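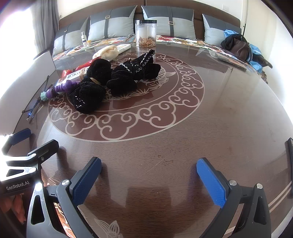
Paritz, November

How to read a big-technology announcement before you repeat it at dinner

Every few months a company promises to change how we get to work, and every few months a magazine prints the artist's rendering on its cover. I have been keeping these covers since I was a kid. The monorails didn't come. Neither did the flying taxis, and the moving sidewalks made it as far as the airport. So when Druvano announced its vacuum freight tube between Paritz and Lanz this spring, I did what I always do and got out a pencil. You can do the same in an evening.

Step 1. Find the original claim

Skip the news stories. Go to the company's own release and copy out every sentence with a number in it. The Druvano release runs to several pages and has three of them: the line will be 406 kilometres long, the pods will travel at 908 kilometres an hour, and the whole thing will be carrying freight in 4 years. Everything else is adjectives. Cross those out.

Step 2. Check that the numbers can live together

Divide the distance by the speed. 406 over 908 comes to just under 27 minutes. The brochure calls it "Paritz to Lanz in under half an hour," so the arithmetic is fine, provided the pod is at full speed the moment it leaves the dock and stays there until it hits the other end. Add time to speed up, slow down, get through an airlock and be unloaded. The release gives no time for any of those. Write "missing" beside it and keep going. You'll be writing that word a lot.

Step 3. Ask what has been built

Look for a noun you could kick. A prototype counts. A test track counts if you can find its length. A "digital twin" is a computer model and you should file it with the adjectives. Druvano's partner, Statel, says it has tested a section of tube. How long a section? I wrote on a Thursday to ask and got back a link to the video I'd already watched, in which a pod glides through a tube with the sun coming up behind it. It's a nice sunrise.

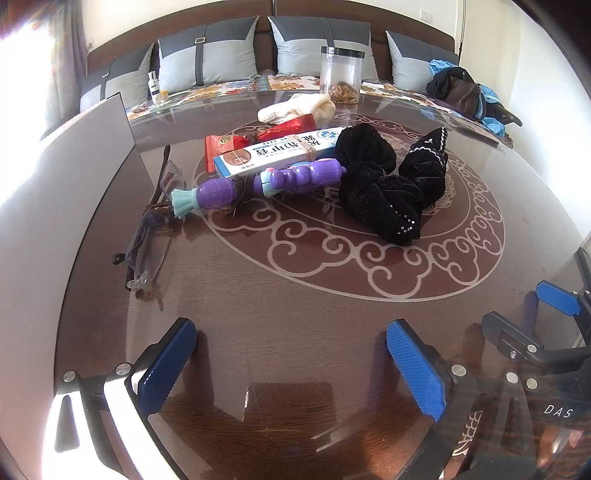 If there is a real test, note three things: how far the machine went, how fast, and what it was carrying. An empty pod on a short straight run tells you very little about a loaded one going around a bend in January. Metal tubes grow and shrink with the temperature, so look for any mention of expansion joints. I found none.

Step 4. Compare it with the dull option

This is the step enthusiasts skip. Whatever is being promised, something boring already does most of it. For freight that's a train. Find out what the train costs per tonne, how long it takes, and whether anybody shipping gravel or frozen peas has complained that it ought to get there sooner. If the new thing only beats the old one on speed, ask who is paying for speed.

Step 5. Look at the date and the verb

"Will" is a promise, "could" is a daydream, and "is designed to" means a drawing exists. Go through your copied sentences and underline the verbs. Then check whether the same company has made the promise before. Old releases have a way of vanishing from company sites, but web archives and library clippings files are good for this. My own favourite is a magazine page that had us all commuting by personal helicopter by 2000. It had a cutaway diagram and everything.

Step 6. Score it and put it away

Give one point for each number that survived, one for a working machine and one for a paying customer who isn't also an investor. I gave the tube two, and I was in a generous mood. Put the sheet in a folder with the original release and mark your calendar for the day it's supposed to open.

You will be wrong sometimes. I was snotty about electric bikes and now my whole street rides them, me included. Keep the sheets you got wrong in the same folder as the others.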